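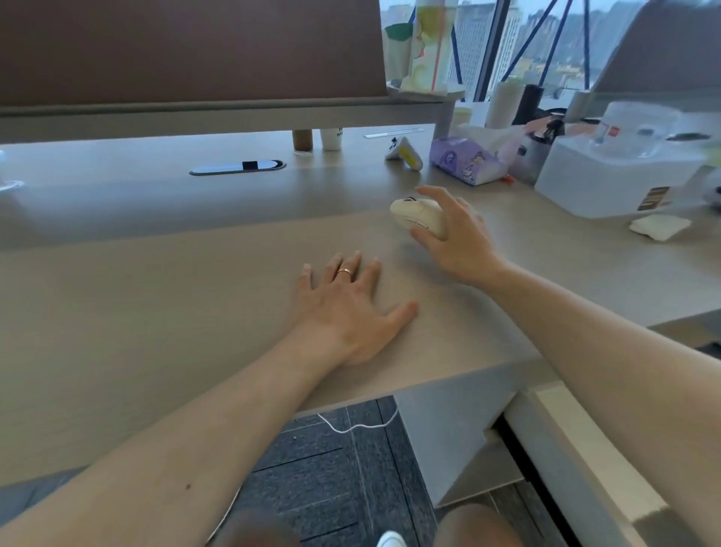

Visit to the Dankwa gripper lab, Hadness, 16/10/2024

Bernice Lamptey and I went to compare two grippers before Skulham renews its arm contract. Our host was Nii Akpalu, who has run the test bench since 2019.

Both units were mounted on the same six-axis arm with the same wrist camera. The first was a parallel jaw with rubber pads, the second the three-finger Bindine. Test items were the usual office mix: paper cups, tissue packets, a computer mouse, a game controller.

The parallel jaw was faster on anything with flat sides. On the mouse it needed the wrist turned to match the long axis, and a few degrees of error was enough to make the shell slip out. The Bindine closed on the mouse from above at any angle we tried. Cycle time was longer, about 2 seconds per pick, most of it spent waiting for the third finger to report contact.

Paper cups went the other way. The Bindine dented the rim at its lowest force setting. Akpalu blames the controller, which rounds small force commands up, and a firmware change is planned for May.

Logs cover 287 picks. Elin Mostyn has the raw files, including the runs where the camera lost exposure against the window.

Not tested: clear plastic cups, cable handling, anything above the rated load. Pad wear was not measured either. Akpalu quotes 2000 cycles per set, and we asked for the data behind that figure.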